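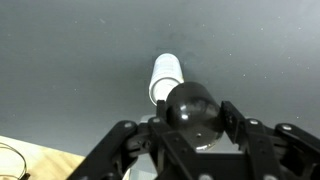 Figure 7.1 A white cylinder on a grey tabletop and, in front of it, a glossy black ball between the jaws of a gripper. The markings on the cylinder are too faint to read.

Chapter 7
What Is It For? Judging Objects by Their Looks

Most people, shown a white cylinder of a certain size, will tell you what is in it. Pills, they say, or talcum powder, or film if they are old enough. Ask how they know and the answers get thin. It looks like a can. Cans hold things. The label would settle it, but the label can't be read, so they fall back on shape and speak as if shape were enough.

This chapter is about that habit, and I should say at the start that I don't trust it. A good deal of writing on household objects treats form as a kind of speech. The handle "invites" the hand. The lid "tells" us to lift it. Students repeat these phrases in essays as if they had been shown to be true, and markers (I have been one for 16 years) let them pass because they sound like analysis. A handle invites the hand of a person who has met handles before. Take away that history and you have a bent piece of material.

Look again at Figure 7.1 and try the black ball. It is smooth and it shines, and a bright patch of light sits on its left side. Those are things you can check. Now try to say what it is for. A knob, a toy, a paperweight, a part off a lamp, something to be rolled: each fits what you can see, and the shine doesn't help you choose between them. Shine tells you about the surface. It is often taken to say something about weight or cost as well, and shoppers have been parted from a lot of money on that basis.

There is a second trap in the same figure. The ball looks larger than the cylinder. It is also nearer to us, and it overlaps the cylinder and hides part of it. How much of the difference in size belongs to the ball, and how much to its position? You can't say from one view, and you should be wary of anyone who offers a figure in centimetres.

The Gál cupboard

The case we will return to through the chapter is a kitchen cupboard in a rented house in Killonell, cleared in September by Katalin Erdős and Botond Bárány after a long tenancy. They had agreed beforehand to write down what each object was before they opened it, turned it over or read its underside. The list came to be called the Gál list, after the family who had lived there, and parts of it are printed in Section 7.3.

It makes humbling reading. A squat tin written down as "tea" held picture hooks. A heavy round stopper, entered with great confidence as belonging to a decanter, fitted nothing in the house. Bárány dated one small dish to 1662 on the strength of the numerals on its base, and it took a second look to see that they were the maker's pattern number. He has been good enough to let us print this.

Benedito Aguiar, reviewing the list for a Prullano reading group, argued that the errors don't matter much. Most of the guesses were right, he wrote, and a person who stopped to doubt every tin would never get the kettle on. I have some sympathy. Everyday life runs on quick guesses, and the pair did well with the plates and the cutlery. But plates and cutlery are easy. A method should be judged on the hard items, and on those the guesses were poor and, worse, were written down in the same firm tone as the good ones.

Three kinds of statement

We will use a plain scheme adapted from teaching notes by Babak Shokri. An observed statement reports what can be checked by looking: the cylinder is white. A likely statement goes a step further and admits it: the cylinder may be a small can. A supplied statement brings in something that was never there to be seen, such as what the can holds or who bought it.

Supplied statements aren't always wrong. The trouble is that they slide into a description without any mark on them, and the next reader takes them for observation. By the time a description has been copied twice, "may be a small can" has become "can", and before long somebody has given it contents.

Shokri claims that students can learn to sort the three kinds in an afternoon. I have my doubts about that too. Sorting someone else's sentences is quick work. Catching your own takes a good deal longer.

Before you read on

Write 700 words on one shelf in your own home, without naming the use of anything on it. Leave the page overnight, then go through it in pencil and underline each word that you couldn't have got by looking. Keep the page, as you will need it for Section 7.4.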